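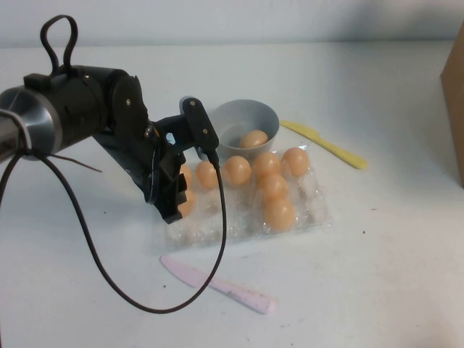 **September, 7:40 am**

Egg tempera, batch 6. Yolk only this time, no whole egg. Yolk rolled on paper towel, pinched, pierced, sac in the bin. Equal part distilled water, one drop clove oil. Smells like Christmas cake.

Ochre (Farnitz) mulled up fine, took more water than last time. The green earth is gritty, wants another go on the slab. Dont use the Kusico ultramarine until someone has sieved it, there's lumps in the bottom of the jar.

Panels: gesso coat 4 on, sanded with 400 dry. Two pinholes in the left corner of the big one, filled with a fingertip. Colour of the new chalk is a bit greyer than the Paredes stuff, fine under paint.

**11:15**

Test strips, ochre + white. Touch dry before I'd rinsed the brush. Strip C went chalky and rubs off on a cotton bud = underbound. More yolk. Strip D glossy, tiny cracks at the thick end = too much. Somewhere in between then.

Humidity in the back room 76, too high for gilding so the bole waits.

**3 pm**

Redid C with extra yolk, much better, no rub-off. Label went on the wrong strip, now fixed (C is the one with the pencil cross).

To order: rabbit skin glue, Zandberg cat. no. 1349, the small bag. Also jars with lids that acutally fit.

Tomorrow: remull green earth, coat 5, fresh yolk. Chuck todays.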